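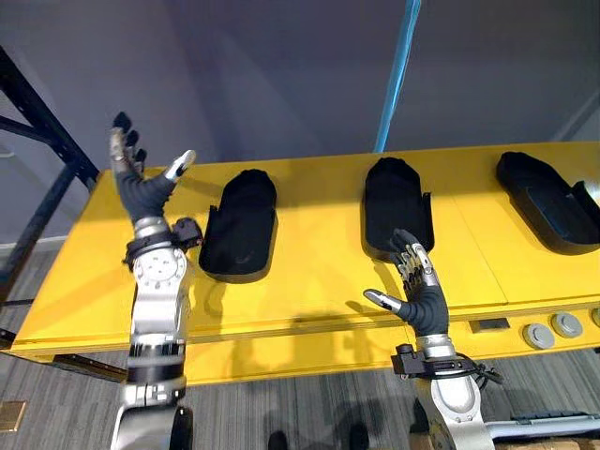
*The long yellow table, seams and front edge showing*

**pesalance_g** · 24 March 2022

Looking for opinions on the top. It's matte yellow, in panels, with faint seams between them. I want to use it for sorting small parts into trays and I'm wondering if I should fill the seams or leave them alone.

**Drumemmont**

Leave them. I filled mine in December and the filler cracked in 2 places. A brush gets the grit out fine.

**hermine_auer**

I disagree with Drumemmont. Small washers stand on edge in a seam and you lose them. Fill it, sand it flat, then paint. Flexible filler shouldn't crack.

**Drumemmont**

Mine was flexible filler.

**lolgate11**

Depends what you sort. For screws I'd put a mat down - no filling, no paint to match. The thick lip at the front looks good for resting your wrists, I'd keep that as it is.

**pesalance_g**

Mostly M5 screws and some springs. Would a mat slide around under the trays?

**lolgate11**

Rubber-backed ones don't. Cut it short of the lip.

**hermine_auer**

A mat is OK, but springs catch on the cut edge. I'd still fill.

**pesalance_g**

Going with the mat first. If the springs catch I'll get the filler out.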